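How I Make a Fabric Bookmark With a Button Tab (and Get My Blog Links Sorted While the Glue Dries)

Posted 2024-08-14

Right, so a few of you asked for the bookmark tutorial after last week's link round-up, and I've finally typed it up. It's a scrap project, it takes an evening, and if you can sew a wonky straight line you're already qualified (mine are very wonky!).

What you'll need

Two strips of cotton, each 4 cm wide and as long as your favourite paperback plus a bit
A strip of medium iron-on interfacing, a whisker smaller all round
A short bit of ribbon for the top
One flat button
Thread in whatever colour makes you happy
Craft glue, the kind that dries clear

My fabric came out of the remnant bin at Dustby, which is where most of my good intentions come from. The pattern is a little mustard print called Hollis and I should have bought more of it. If you're using quilting cotton, wash it first. I skipped that on my first go and the red ran all over the cream backing.

Step 1. Iron everything. I know. I hate it too, but do it anyway.

Step 2. Fuse the interfacing to the wrong side of one strip. Press and lift, don't drag the iron along or it'll ripple. Let it cool flat before you pick it up.

Step 3. Put your strips right sides together with the ribbon folded in half and tucked between them, loop pointing inwards. Pin it. Then check the ribbon again, as I have sewn it in backwards more times than I'd like to admit on a public website.

Step 4. Sew around both long sides and the ribbon end, leaving the bottom open. Clip the corners, turn it through and poke the points out with a chopstick.

Step 5. Fold the raw edges in at the bottom, press, and topstitch the whole way around. I go slowly here and stop with the needle down at every corner. My machine is an old Grolletti that only really has one speed, so "slowly" means turning the wheel by hand.

Step 6. Button time! Sew it just under the ribbon, nice and snug, and put a dab of glue over the knot at the back. Keep it flat. A chunky button will dent your pages, and if it's a library book you'll feel terrible.

While the glue is drying I catch up on blog things, and this week that meant the Sárközi Book Swap link-up. If you've never joined one, you add your post's address (the address of the actual post, please, and not your home page), visit the two bloggers above you and leave a proper comment. There were 69 of us on the list last time and I found three new crafty blogs to follow. I'm saving the best one for my December gift post.

A couple of last notes. If your bookmark comes out stiff, your interfacing is too heavy. If it curls, give it a good press under a stack of books overnight. And if you make a batch for a fete, cut all the strips first and sew them one after another without snipping the thread between. It saves so much faffing about!

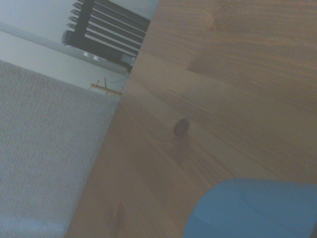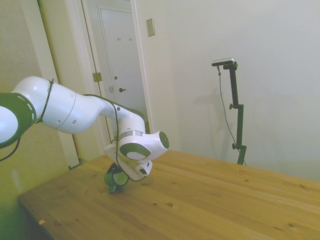
Both taken at a wooden table.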